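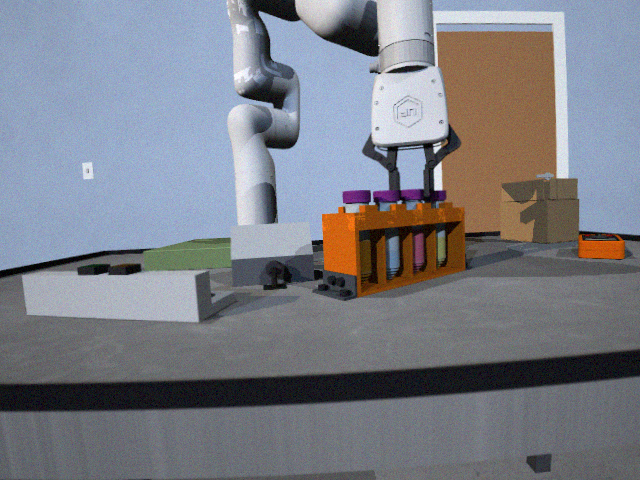 Hello from Brovell

I'm Gobnait Mac Suibhne, and I run Brovell, a small language school above a shoe repair shop. If you've found this page you're probably thinking about learning Irish, or you've got a grandmother who spoke it and you feel a bit guilty, or your partner signed you up and you want to know what you're in for. All fine! Come on up. The door sticks, so give it a good push.

How it started

I grew up speaking Irish at home and English everywhere else, and when I moved to the States I went almost two years without saying a full sentence of Irish to anyone but my mother on the phone. Then a woman at the bakery saw my name on an order slip and asked me how on earth you say it. (GUB-nit, more or less, and mac SWIV-na if you're feeling brave.) She wanted to know what it meant, and then she wanted to know how to say "bread," and then she wanted to know if I'd teach her and her sister. We met at my kitchen table for a whole winter. By spring I'd run out of chairs.

We opened the doors here on 01/03/2022 with one classroom, a secondhand whiteboard and 11 students. I was so nervous that I wrote the wrong room number on the sign and half of them went up to the dentist. There are 58 of us now, counting the Saturday kids, and I still write the signs by hand, though I get somebody else to read them first.

What a class is like

We talk. I know every school says so, but I mean that you'll be speaking in the first five minutes, badly, and so will the person next to you. I don't hand out a grammar chart until week three. By then people are begging for one – they've noticed that words keep changing at the front and they'd like to know why – and it goes in much easier when you've already been annoyed by the thing it explains.

Evening groups run for 11 weeks. There's homework, but it's the sort you can do while you're cooking: a song to listen to, a short voice message to send me, a shopping list to write in Irish and take to the store. One of my students has kept every list since she began and swears you can see the exact week she learned the word for onions.

The beginners' book is called Cundora. I wrote it myself after trying four others and grumbling about all of them. It has far too many stories about a lost goat, and I'm not taking them out. If you'd like a look before you join, I keep a few copies by the window and you can sit and read as long as you want.

The other rooms

Irish was all I meant to teach, but a neighbor asked about Croatian and another asked about Welsh, and we had an empty room down the hall, so now there's a bit of both. The Croatian group calls itself Babić, after the grape one of them is devoted to, and they're easily the loudest people in the building. If your class is next door to theirs, sit near the radiator. The Welsh group sings. I didn't ask them to, they just do, and it's lovely.

Pevent

Once a year in March we hold a long evening we call Pevent. The name was a typo on the first flyer and it stuck. Everybody brings something to eat and something to say, which could be a poem, a joke, a recipe, or a complaint about parking, as long as it's in the language you're learning. Last time my mother came over for it and corrected everyone's pronunciation, mine included.

Coming along

You don't need to book to visit. Sit in on any beginners' class once, free, and see if you like us. If you do, a full course is $400, and you can pay it in parts – just ask me. Kids' Irish is $29 a session, snacks included, and please tell me about allergies when you write.

The stairs are steep and there's no elevator, I'm sorry to say. If that's a problem, let me know and we'll hold your class in the back of the bakery, where we've done it before and where the coffee's better anyway.

Slán go fóill,
Gobnait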